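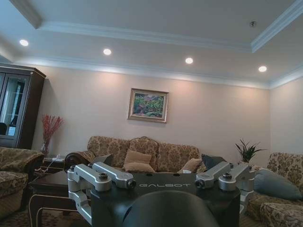 The big sofa and the chair beside it, same floral brocade on both

Brocade suite, dark lacquer table and a carpet that shows every crumb – what order do you clean in?

Posted by Bramwell, Tuesday, October 22, 2024

We took over my aunt's sitting room along with the rest of her flat in January and I still haven't got into a proper routine with it. The suite is a three-seater with armchairs to match, all in a beige and brown woven cloth with flowers and scrolls. I like it a lot and don't want to ruin it. The room measures 42 square metres with the hall, so it isn't small, and when the family has been round on a Sunday it takes me most of the next morning.

At the moment I hoover first, then do the cushions, then the table, and by the end I have to hoover again. The cushions don't belong to the suite. They are a mixture of plain tan and greys and they end up anywhere. Things also get pushed down behind them, tissues mostly.

My other worry is the table. My aunt used a spray polish called Zarnov, and there is half a tin left, but it seems to leave a film. I have also been told to use nothing but water. Which is right? I'd like to get the whole job down to under an hour if that can be done.

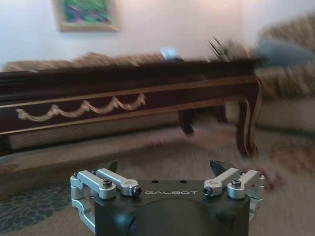 Tipene Ormsby

Lacquer first, as that is where you can do harm. Stop using the spray. Most of those polishes are made for waxed or oiled wood, and on lacquer they sit on the surface and catch dust. Use a soft cotton cloth, barely damp, and follow it at once with a dry one. Your table has thin gold lines along the top and bottom of the apron, and these need a lighter hand than the rest. Dust them with a soft brush, a clean make-up brush will do, and keep the damp cloth off them. Gilt lines wear away with rubbing and you can't get them back without paying someone.

If there is already a film, put one drop of washing-up liquid in a bowl of lukewarm water, wring the cloth out as hard as you can, and do a patch the size of your hand. Dry it before you move on. It took me two goes to clear a sideboard that had been sprayed for years. Try a spot at the back first.

As for the order, work from the top down and leave the floor until last:

Pick up rubbish and take out cups and glasses.
Take all the cushions off and shake them outside or over the bath.
Hoover the sofa and chairs with the upholstery nozzle, low suction, down the sides and into the corners.
Dust picture frames, then side tables, then the coffee table.
Put the cushions back.
Hoover the carpet.

That way you only hoover the floor once. On the brocade, go with the weave and don't use the hard brush attachment, as it pulls threads. Never scrub a spot. Blot it with a white cloth and let it dry before you decide whether it has gone.

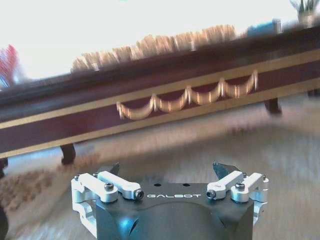 Pletia91

Agree with most of that, but I would add the low pieces, which get missed. Anything long and close to the floor collects fluff underneath and takes knocks from the hoover. Yours is a dark maroon, and on a colour that deep a scuff from the hoover head shows up pale. Turn the hoover off and do the edge by hand, or stick a strip of felt round the front of the head. I bought a roll for 139p at the market and it has lasted ages.

Also do the carpet in two directions, up and down and then across. A patterned one hides dirt well, so don't go by looks. I lift the light furniture once a month and leave the heavy stuff till spring.

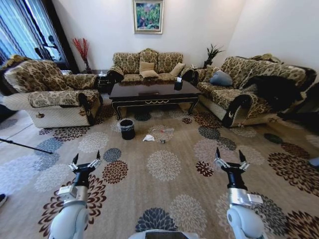 One more thing on the floor. Get the bits up by hand before the hoover goes anywhere near them. Bottle tops will jam the roller and a tissue just gets dragged about and shredded. I go round with a carrier bag and it takes a couple of minutes. I timed my own sitting room and from start to finish it was 42 minutes, with the cushions done.

Sterar

just get a robot hoover, my sister has one and she never does hers. don't know about the polish

Bramwell

Thank you all. I tried the washing-up liquid on the back edge of the table and the cloth came away yellow, so I will do the rest at the weekend. I hadn't thought of a make-up brush. No robot hoover for now, the fringe on the hall rug would finish it off. Does anyone know if the covers on this sort of cushion can go in at 30 degrees, or should I stick to cold? There is no label left on any of them.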